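Des pinces pour ranger les fruits

Chez Fumurik, on prépare des paniers de fruits. Avant, Kamol Wongsuwan les remplissait à la main, environ 70 par jour. Le soir, il avait mal aux poignets.

Maintenant, il apprend le geste aux robots. Il tient une pince, attrape une orange et la pose dans une boîte. La machine étudiera ensuite ses mouvements.

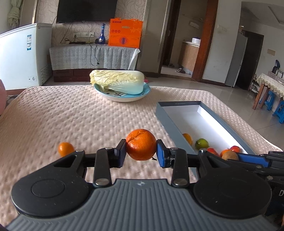 Il faut serrer assez pour que le fruit ne tombe pas, mais sans l'écraser. Kamol a suivi deux semaines de formation. Il vérifie aussi les fruits abîmés, que le robot repère encore mal.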